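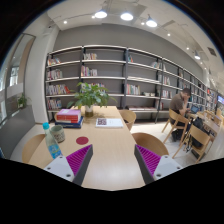

Hand-held grippers vs. a second arm – what would you put in the March request?

benchrat37
Posted 7 January 2020

Budget request for the lab is due in March and I have to pick a side. We have one arm already, a secondhand Vindberg that works when it feels like it. My boss wants a second one. The other camp wants to skip the arm and buy a set of hand-held grippers with cameras on them, send people out to do ordinary tabletop stuff (mugs, bottles, books, whatever is lying around) and train on that.

The quote I have from Kincaid is $2060 per hand-held unit, with fingers, pads and mount. Camera is extra. The arm costs a lot more than that, obviously. What I can't work out is whether the cheap option stays cheap. Anybody here bought these and still using them a year later?

pallet_jack
It does not stay cheap. I have sat through this pitch from two vendors now and both times the number on the slide was the hardware. Ask what it costs to have a person clear and reset a table all afternoon. Ask who goes through the recordings and throws out the bad ones. Then ask about the pads, which wear. Then come back and tell me $2060.

quietservo
Pads are a few bucks if you cast your own. Fingers you can print. I don't see the scandal.

pallet_jack
Casting your own is labor. You've moved the money from one line to another and called it savings.

quietservo
Everybody in a lab is already on salary.

pallet_jack
Great, so they're free. Put that in the request and see how it goes over.

mrs_torque
I do purchasing for an engineering department, so my view is from the paperwork end. Two things.

First, $2060 for a plastic housing, a pair of jaws and some ridged pads seems like a lot to me. What is in there? If there's a motor and an encoder, fine. If it's a trigger and a linkage, I would want that quote broken out by part before I signed anything. Kincaid will do it if you ask twice.

Second, check whether your place treats it as equipment or supplies. Depending on where the cutoff sits, buying the parts separately can land you in a different budget line with different approvals. I've seen a request lose a whole quarter over that.

benchrat37
It's a trigger and a linkage. No motor. I'll ask for the breakdown.

On the people question, the plan is to use the reading room down the hall when it's quiet. Long table, decent daylight from the glass side, things to pick up. So no rent at least.

old_gantry
What are you going to do with the data, though? You have one arm and by your own account it's flaky. If the recordings come from a person's hand and the arm can't hold position, you will spend next year blaming the data for what the arm is doing. Fix or replace the arm first. I know that's boring.

leftoverbolts
Disagree with old_gantry. We did it the other way around. Bought a very nice arm from Jorolport, ate the whole year's money, and then had one grad student teleoperating it at a snail's pace in the same corner with the same blue block. The model learned the corner. Take it near a window and it was lost.

A person with a gripper can do a dozen different tables while you're still homing the arm. Different mugs, chairs in the way, somebody working on a laptop across the room. You want that mess in there.

old_gantry
You want it if you have something to run it on. Your story is about having one scene. Put the arm on a cart.

leftoverbolts
We did put it on a cart. The cart wobbled. Carts weren't in the budget either, which I suppose proves pallet_jack's point in reverse.

pallet_jack
I'll take it.

Also, since benchrat mentioned a nice quiet room: lighting changes through the day, people want the table back, and you can't leave anything set up. I would plan on losing a good part of every session to that. Also clear glass and clear plastic. Anyone have luck with those? Ours was useless on them and the vendor's demo never had one in it.

quietservo
Clear bottles with a label on them were okay for us. Drinking glasses, no. Flat things were worse. A coaster lying flat on a table, or a thin booklet – two fingers with fat pads can't get under it. You end up sliding it to the edge first. That's a useful thing to record, but it takes forever and people get sloppy.

mrs_torque
Then the request needs a line for different finger tips. I'm only half joking. This is how these things grow.

janham_surplus
If you go the hand-held route, buy two and no more. Janham had a batch of these come through last year from a group that ordered a whole classroom's worth. Most still had film on the pads. They went for 76 dollars apiece, which tells you what the resale is.

benchrat37
76? From $2060?

janham_surplus
Different maker, no camera mount, but the same idea. Trigger and linkage.

old_gantry
So there's your answer on what the parts are worth.

benchrat37
OK, where I am now. Two hand-held units, with the price broken out by part. Spare pads and one alternate set of tips. A service visit for the Vindberg in place of a second arm. And about 37 hours of paid student time, which I pulled out of the air and would like somebody to tear apart.

pallet_jack
Double it. Then add the hours for sorting, which you still don't have on the list.

quietservo
37 is fine for a first pass. See what you get and ask for more next year.

pallet_jack
"Ask for more next year" is what the second vendor told us to write.

mrs_torque
Get the Vindberg visit quoted before you submit. They bill travel separately and they don't bring it up.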